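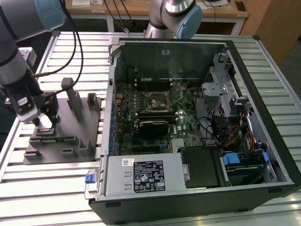

What can I drop off?
Lorkside takes desktop towers, laptops, monitors, keyboards and loose parts such as processors and memory. We don't take TVs or printers.

Do I have to pay?
Computers and parts are free. Monitors are $6 each, up to 2 per visit.

What about my files?
Back them up first. We wipe or shred every drive, and we can't get anything back for you afterward.

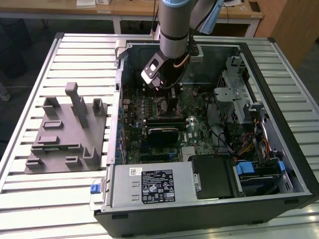
Does it have to work?
No. Dead machines are fine — so are ones with parts missing.

Can I mail in small parts?
Yes. Put processors in an antistatic bag or a rigid box. 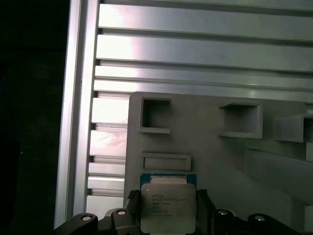 Write your name and phone number on the outside, and send the parcel to the Penner counter. It is closed on Tuesday.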